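Trisville Works Bulletin
Building Notes: Grout on tiled worktops

Since the refit of the ground floor rooms at Itberg House, the building office has had more queries about grout than about any other surface. Most concern staining, and a smaller number concern joints that have gone powdery or started to lift at the edge. This item sets out what is in the joints, how it should be cleaned, and when a repair should be booked instead of attempted.

Types of grout in use

Two kinds of grout are found in the building. The older benches, on the first floor and in the wash-up area, were done in a cement-based grout. The newer ones were done in a two-part epoxy. They look much alike once they have been down for a year, and they are often confused, but they need different treatment.

Cement grout is a mix of cement, fine sand and pigment. It sets by reacting with water and is left with a network of very small pores. Liquids are drawn into those pores, carrying colour with them, so a spill of tea or ink that wipes off the tile may stay in the joint. A sealer slows this down but does not stop it. The sealer wears off with cleaning and has to be put back.

Epoxy grout is a resin and a hardener with a filler. It has almost no open pores once cured and does not need sealing. It is harder to apply, it costs more, and it sets quickly enough that a fitter must work in small areas. Its main weakness in use is heat. A hot pan or a soldering iron left on an epoxy joint will soften it, and the mark cannot be polished out.

To tell which type a bench has, put a drop of clean water on a joint and leave it for five minutes. If the joint darkens, it is cement and the sealer has worn through. If the drop stays as a bead, the joint is either epoxy or cement with a sound sealer. In that case look at the maintenance card fixed inside the nearest cupboard door, where the type is given on the second line.

Joint width and colour

Joints on the bench tops are narrow by design. A wide joint collects more dirt and is more likely to sink in the middle as it dries. A joint that is too narrow cannot be packed to its full depth, and the filling then comes away in strips. The fitters used plastic spacers throughout and removed them before grouting. If a spacer is found showing through the surface, please report it, as the grout over it will be thin and will fail first.

Dark grout was chosen for white tile wherever the room is in daily use. Pale grout looks even on the day it is finished and uneven within weeks, as the joints nearest the edge of the bench take most of the handling. Dark grout hides this. It does show limescale and dried detergent as a white bloom, which is sometimes reported as fading. The pigment itself is stable indoors and the bloom comes off with a mild descaler on epoxy joints. Do not use descaler on cement joints. The acid attacks the cement and leaves the surface rougher than before. 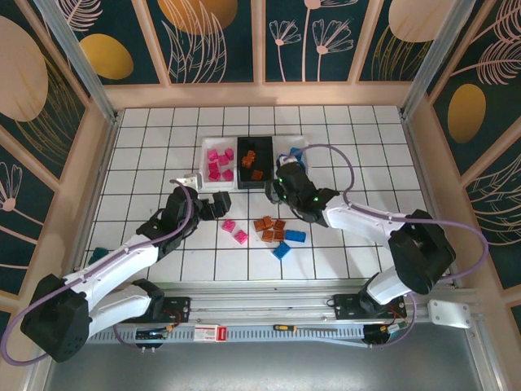 White tile with dark joints on a work surface.

Colour differences between one batch of cement grout and the next are normal. The depth of colour depends on how much water was used in the mix, how soon the haze was sponged off and how fast the joint dried. A patch repair in cement grout will rarely match the work beside it. Where the match matters, the whole run between two edges should be raked out and done again in one mix. Epoxy batches are more even, though a repair will look glossier than the old work until it has been cleaned a few times.

Routine cleaning

The following applies to all tiled tops in the building, whichever grout they have.

Wipe spills when they happen. Use a cloth and warm water first, and go on to detergent only if the water has not done the job. The detergent supplied in the wall dispensers is neutral and safe on both types. It should be rinsed off afterwards. Detergent left to dry forms a sticky film that holds dust, and a large share of the dark marks reported on pale joints are this film and nothing worse.

Once a week, go over the joints with a nylon brush and clean water, working along the joint and then across it. Dry the surface with a separate cloth. The brushes are kept with the floor mops and have blue handles. Wire brushes, scouring powder and the green side of kitchen sponges must not be used. They scratch the glaze on the tile, and they cut through sealer on cement joints within one or two cleans.

Bleach should be kept for mould only, and only on cement joints near sinks. Dilute it as the bottle says, leave it for ten minutes and rinse twice. It must never be used on the same day as descaler or any other acid cleaner, in the same room, even on a different bench. Mixing the two gives off chlorine gas.

Steam cleaners are not to be used on any bench. The steam is hot enough to soften epoxy, and on cement joints it drives water through the sealer into the bed beneath. Three tiles had to be relaid on the first floor last winter after a hired steam cleaner was used along a sink edge.

Sealing

Cement joints are resealed twice a year by the building office. The spring round has been done. The next will be in December, when each room will be closed for one evening. The product used is Dratolora, a water-based penetrating sealer, applied with a narrow roller and wiped off the tile before it dries. It has little smell, but the bench must be left alone overnight. Items left on the bench will be moved to the floor beneath it, and anything that should not be moved by others needs to be put away beforehand.

Rooms do not need to buy their own sealer. Topical sealers sold for floors leave a coating on the surface that turns yellow and peels, and it has to be stripped with solvent before the proper product can be put on. The cost of stripping is charged to the room.

Faults to report

Hairline cracks along the middle of a joint are usually shrinkage from the first weeks after laying. They are harmless on a dry bench. On a bench with a sink they let water down to the board and should be reported.

Cracks along one side of a joint, between grout and tile, suggest movement. The bench may be flexing, or the tile may have come loose from its bed. Tap the tile with a knuckle or the handle of a screwdriver. A firm tile gives a short, high sound. A loose one sounds hollow. Report hollow tiles even if the joint looks sound.

Powder that comes away on a dry finger means that the cement grout was mixed too wet or dried too fast. Cleaning will not cure it and brushing will make it worse. The joint has to be raked out to at least two thirds of the tile depth and filled again.

A crack where the bench meets the wall is a separate matter. That corner should have been filled with flexible sealant, as bench and wall move by different amounts through the year. In several rooms it was filled with grout, which has split as expected. These corners are being raked out and sealed with silicone as the rooms come free. The silicone is close to the grout in colour but has a slight shine. Please do not pick at it during the first day.

Small repairs

Rooms may repair a single chipped joint in cement grout themselves if the chip is shorter than 40 mm and not next to a sink. Tubs of ready-mixed filler are available from the stores counter. Scrape out loose material, vacuum the joint, damp it with a sponge and press the filler in with a fingertip in a glove. Wipe across the joint at a slant, not along it, so that the filler is not dragged out. Leave it a full day before wetting it. Epoxy joints must be left to the fitters in every case. The uncured resin is a skin irritant, and any left on the tile cannot be removed once it has set.

Larger repairs are carried out under the contract with Tetteh. The order value for a single visit is capped at 2,000 pounds, with a call-out charge of 300 pounds for work outside normal hours. It is therefore worth saving up minor faults in one room and reporting them together. Saturday visits can be arranged where a room cannot be released during the week, but they count as outside normal hours and the charge falls on the room's own budget.

Fault reports should give the room number, the side of the bench, the type of grout if known and whether the surface is near water. Reports go in the building office log, either on paper at the front desk or through the usual web form. Reports made by word of mouth to the fitters will not be acted on, as the fitters work only from the log.

The maintenance cards inside the cupboard doors are being reprinted. Until the new ones are up, ignore the line on the old cards advising vinegar for dull joints.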